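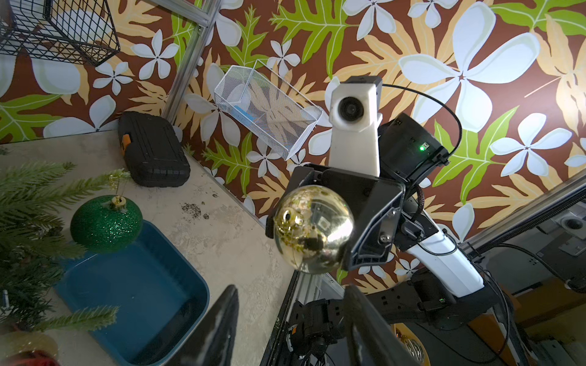 Glass balls always lose their caps by January, someone wrote under my Christmas crackers post, so don't bother paying extra for them. Well! I've had the Zurnico set through one whole silly season and into a second, and I reckon that's a bit harsh. Half true, though. Let me have a go at answering it properly, and I'll do the little tree while I'm here, because they came in the same order and I can't think about one without the other.

Both came from Panagiotou, the homewares place that used to be next to the servo and is now much bigger and harder to park at. The tree was $38 and the ornaments were $27. I'd only gone in for hooks.

## The ornaments

The gold ones are my favourites by a mile. They're mirror-shiny, the sort where you catch your own nose looking enormous while you're trying to hang them, and they pick up whatever's behind them. In our case that's tropical wallpaper (more on that further down), so they go all brown and speckly, which I love and my family finds a bit much.

Now, the caps. Two of mine came loose last year, so the commenter has a point. They're held in by a springy bit of wire, and if you lift the ball by the hanger and give it a wiggle, off it comes. My fix was to pinch the wire legs outwards a touch before pushing them back in, and I've had no dramas from those two. If you've got small kids who like to yank things off branches, maybe go for a plastic set and save yourself the dustpan.

The green ones are more of a mixed bag. Gorgeous colour, gold cap like the others, but the glitter! It gets on the bench, the couch, the toast. I've started keeping them in a blue plastic bin next to the tree while I'm decorating so at least the worst of it lands in one spot. 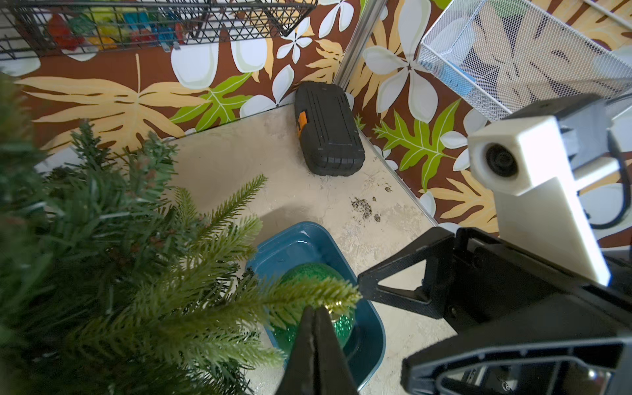 I'd also say that a big green ball on a green tree does vanish a bit unless it's right out at the end of a branch. The glitter side helps if you turn it to face the room. Gold shows up from anywhere.

## The tree

It's a Budik, the smallest one they do, and it comes in its own little tan pot so there's no fiddling about with a stand. I was expecting something like a bottle brush. It's much nicer than that! The needles are properly dense and they're two sorts of green, dark further in and a yellowy green out at the tips, with a bit of brown in among them. From the kitchen door it does a decent job of looking alive.

You do have to fluff it. It arrives squashed flat as a tack, and the instructions say to bend the branches "to taste", which is a lot of freedom for a Tuesday-night sort of person like me. I spent 27 minutes on it the first time with a cuppa going cold. Do the bottom branches first and pull them well out sideways, otherwise there's nowhere to hang anything big.

The weight thing is worth knowing. A glass ball on one of the thin upper sprigs makes it droop, and if you hang two on the same side the whole tree gets a lean on. I put the heavy ones low and on the thick branches, and leave the spindly bits up top bare or give them tinsel.

## Washing them

I do a wash before anything goes up, as our shed is dusty and the box lid has never fitted. Shallow water in the blue tub, down on the concrete, cool, with the tiniest drop of dish soap. One ball at a time so they can't knock together. I take care to keep water out of the neck and I don't scrub, just wipe with a soft cloth and stand them on a tea towel.

I only do the plain gold ones like this. I tried it with a glittery green one last year and most of the sparkle stayed in the tub.

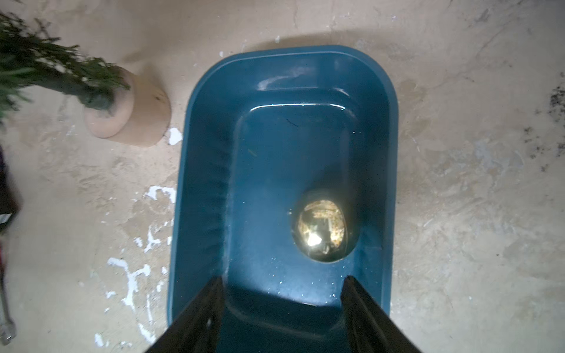 ## Where it all lives

The tree has its spot at the back of the beige tabletop, up against the wallpaper. That's the Avgate tropical one, chocolate brown with big white flowers and lime green leaves, and it cost me $91 a roll, so it's staying up until I'm carried out. I did wonder if a Christmas tree would look daft in front of it. It's loud! But a plain white wall made the tree look like it belonged in a dentist's waiting room, and this way it's a bit more Christmas-at-the-beach.
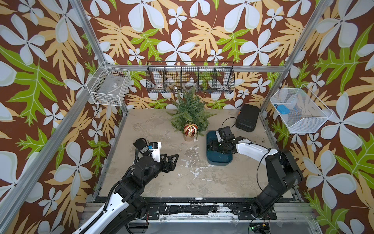 The wire baskets have turned out to be the handiest part of the whole setup. The black one with the dividers holds the tape, and the white ones on either side take whatever's left over. If you're planning a wrapping and decorating corner, get the baskets up before the tree comes out, or you'll be leaning over the branches with a screwdriver like I was.

## Would I buy them again?

The tree, yes, and I'd get a second for the front room. The gold ornaments, yes, with the cap trick. The green ones I'd skip unless Zurnico does a version without the glitter, and I've had a look and can't find one.

Panagiotou had the tree back in stock last time I was in, on the bottom shelf past the candles. The ornaments were in a different aisle altogether, so ask.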